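Speaker notes: Small laundry in small rooms
Talk for the Sendberg housing evening, 25 minutes plus questions
Slides are plain titles until the last one. Leave it up during questions.

Opening (2 min)
Say hello, check the people in the back can hear. Water is under the lectern.
I ran the drying room at Grondow for eight years. It is a building with 64 apartments and one drying room in the basement. Most of what I know about socks comes from that room.
Ask for hands: who dries clothes indoors all winter? Who has a balcony? Wait for the hands to go down before going on.

Slide 2: The problem with small items
A shirt or a towel goes on a rack and looks after itself. Small things use up rod space out of all proportion to their size. One sock over a rod takes the same width as a folded dish towel.
Socks laid over a rod also dry unevenly. The part that touches the rod stays damp longest, and on a thick sock that is often the heel.
They fall off. At Grondow we kept a box for single socks by the door. I emptied it every January.
Number for this slide: 1,811. That is the count of single socks over the eight years. Pause here, people usually laugh. Don't rush it.

Slide 3: Hang from clips
A clip hanger holds small things from one point each, with air on all sides. It needs one hook and a little clear space underneath.
Where to clip: at the cuff if the elastic is in good shape, at the toe if the cuff is already loose. Wool by the toe leaves a small mark. I still do it, but mention the mark.
Some people clip pairs together, two socks in one clip. It saves clips and slows the drying. Fine for thin summer socks. For sports socks, use one clip each.
Question that always comes up: plastic or metal clips. Plastic gets brittle near a sunny window. Metal can rust if the coating is worn. Check them once a year and move on.

Slide 4: The frame
You don't need to buy a rack. A wooden dowel across two slanted legs will do for a clip hanger. Ours at Oprea, the second building, was made from a closet rod.
The legs should lean outward. Straight legs rock when somebody pulls a sock down.
The hook slides. Every time you take something off one end, the hanger shifts and the whole thing creeps toward the low side. Wrap tape around the dowel where the hook sits. Bright tape is best so people put the hook back in the same spot.
Put a table or a board under it. You can lay out what is waiting to go up, and a dropped sock doesn't land on the floor.
(If running late, skip the part about the closet rod.)

Slide 5: Order of work
Shake each sock once, hard, and pull it to length.
Lay the pairs side by side on the board before hanging anything. Odd ones show up right away and you can go back and look in the machine.
Hang the thickest first and put them at the ends, where there is more air.
Keep the two sides of the hanger close to even. With a wire hanger it matters more, it tips with very little weight.
When you take down, put each pair together as it comes off. Don't make a pile to sort later.
I timed this at Oprea. A family load with 13 pairs took 8 minutes to hang. Over the rods it was faster to hang, but the sorting afterward ate up the difference.

Slide 6: Air
Keep the hanger away from the wall, a hand's width at least.
Open a window twice a day for a short time. A window left on tilt all day in winter cools the wall and you get damp corners.
Don't hang over an electric heater. Say this one twice.
The Wedetti building has a fan on a timer in the drying room. It helps. The tenants there asked for a quieter one and it was changed in March.

Slide 7: Questions
Put up the last slide and leave it.
Likely ones: sharing a drying room fairly, what to do about smells, delicate tights (mesh bag, lay flat). For smells, ask first how long the wash sat in the machine.
Handouts with the frame measurements are on the table by the door. Lights back up at 8.
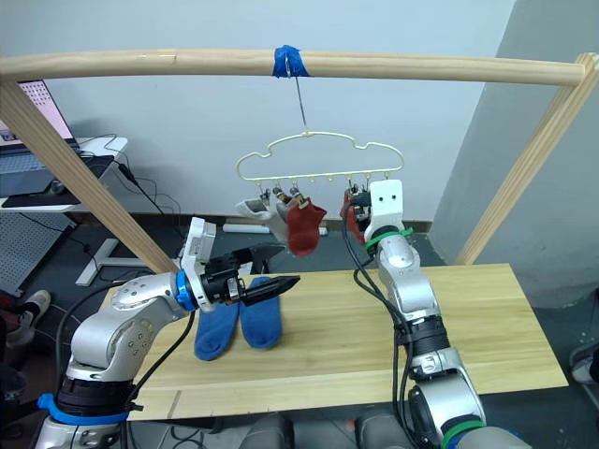

Last slide: socks on a clip hanger, with a blue pair on the board below.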